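**Insulated bags for Midari food parcels**

The Midari food share has switched to insulated shopping bags for its produce parcels. The bags have a silvery lining and replace the paper sacks used until July.

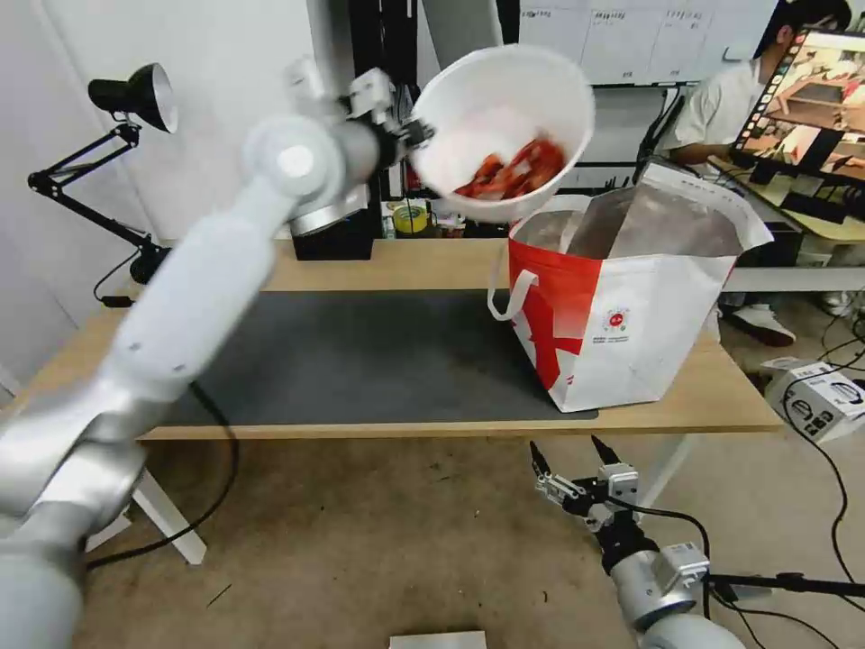 Drokar, the grocery on the same street, paid $600 toward the change. Each of the 40 households on the list gets a parcel every 2 weeks, and members are asked to bring the bag back at the next pickup.

Coordinator Zewditu Weldu said cherry tomatoes will be in the parcels through the end of the season.

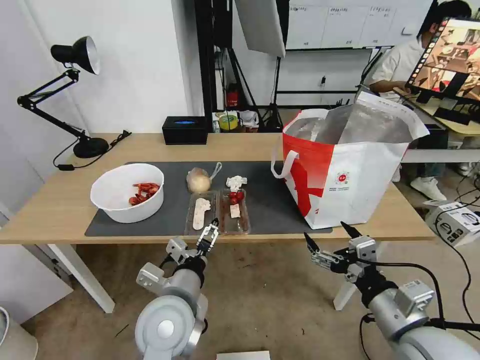
Pickup stays at the side door and now closes at 2 p.m. Feven Ejigu is taking names for the waiting list at the front desk.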